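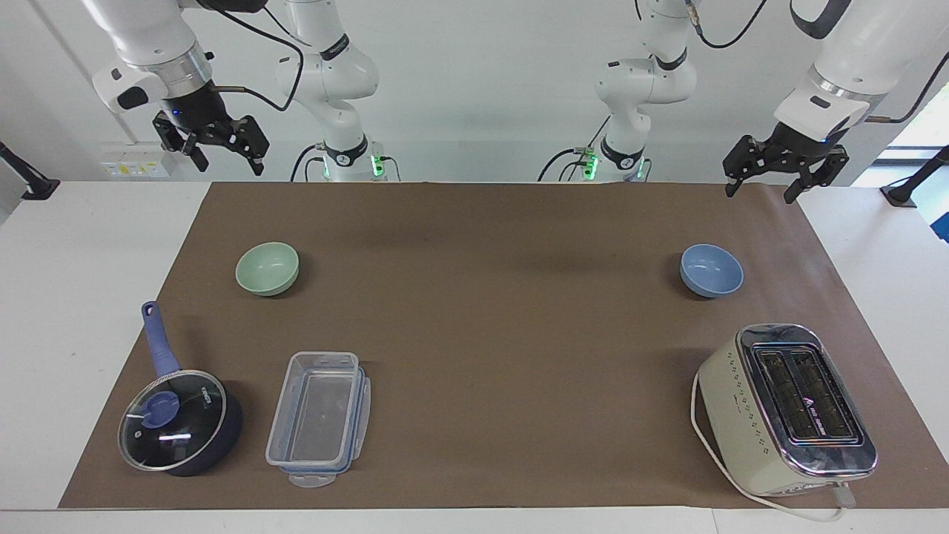

4. What the meters told us about the Nerncombe building

Figure 4. Work table covered with brown paper, with two bowls, a saucepan with a glass lid, a clear food storage container and a two-slot toaster; two robot arms are mounted behind the table.

4.1 Where the power was going before we touched anything

I should say up front that I expected the lights to be the villain. Everyone did. The Nerncombe community building has those long rows of old fluorescent tubes, and when Oldřich Kollár and I first walked through it we spent most of the visit looking up at the ceiling and tutting. So our first plan (Section 3) was built almost entirely around swapping the tubes, and we only put meters on the other circuits because we had a box of them left over from an earlier project and it seemed silly to leave them in the van.

I'm glad we did! Over the baseline month the lighting circuits used 296 kilowatt-hours, which was a good deal less than my guess. The kitchen and the plug sockets together used 951. I read that number three times and then drove back out to check that we hadn't clamped a meter onto the wrong wire. We hadn't. Oldřich checked it again the next morning with his own handheld meter and got readings close enough to ours that we stopped worrying about it.

Most of the kitchen load came from two old chest freezers and a water heater that had been set to run day and night. The heater had a timer, but the little pins on the dial had been pushed in for every hour, probably years ago. One of the freezers was holding nothing but ice packs and a bag of bread rolls. The smaller appliances barely mattered by comparison. They pull a lot of power for a few minutes and then they're off again, so over a month they hardly show up next to something that never stops.

4.2 What we changed, and in what order

We wanted to be able to tell the effects apart, so we made one change at a time and left a gap between them, even though the building manager would have liked the whole lot done in a weekend. The heater timer went first, because it cost nothing. Giorgia Marino reset it to match the booking calendar, with an hour of warm-up before the first group each day, and taped a copy of the settings inside the cupboard door. That one job brought the kitchen and socket total down by 119 kilowatt-hours in the following month. I have worked on buildings where a year of meetings saved less.

Next we emptied and unplugged one freezer. The bread rolls found a new home. I had assumed there would be complaints, and we got precisely one, from a lunch group who used it for ice cream in summer and were happy enough once they had a shelf in the other freezer.

The lights came third. We replaced the tubes in the main hall and both corridors with LED panels from Skendix, and put motion sensors in the restrooms and the storage room. The sensors were a nuisance for the first couple of weeks. The one in the storage room faced a stack of folding chairs and couldn't see anybody coming in until they were well past the door, so people stood in the dark waving. Moving it to the opposite wall fixed that.

The panels on the roof came last of all. I know this is the part people like to photograph and put in newsletters, and I like it too, but I'd argue quite strongly for leaving it until the end. If we had sized the array to the building as we found it, we would have bought more panels than the building now needs in most months, and the hall's budget was not in a position to shrug that off.

4.3 Some things that went wrong with the data

Our logger, a Listo unit, stores a reading every ten minutes and sends them off overnight. Twice it lost its connection and kept the readings on its own card, which is fine, except that when it came back it stamped the whole backlog with the time it reconnected. We rebuilt those stretches by hand from the order of the readings. It was tedious but I trust the result. The daily totals are sound, and I would be more careful with anything hour by hour in those two gaps, so we have left them out of the hourly plots.

The other problem was a kiln. A pottery class started using the back room partway through the lighting stage, and their kiln was on the same circuit as the corridor sockets. For a week I thought our new lights had somehow made things worse. Once Giorgia asked around and found the kiln, we put a separate meter on it and took it out of the comparison. Its use is listed on its own line in the appendix.

4.4 How people felt about it

We handed out a short paper survey to the regular groups and got 80 back. Most people hadn't noticed the heater change at all, which I count as a success. Opinions on the hall lights were split. The dance groups liked them, and the card players found them too white, so we swapped the panels over their corner for a warmer tone from Fiore. I don't have a neat way to put a value on that, but the card players are in the building more than anyone, and they were also the group that kept leaving the old lights on when they went home. They've been turning them off since the swap. Oldřich thinks that's because the new switch is by the coat hooks, and he may well be right. We didn't test the two things separately, and I wish we had.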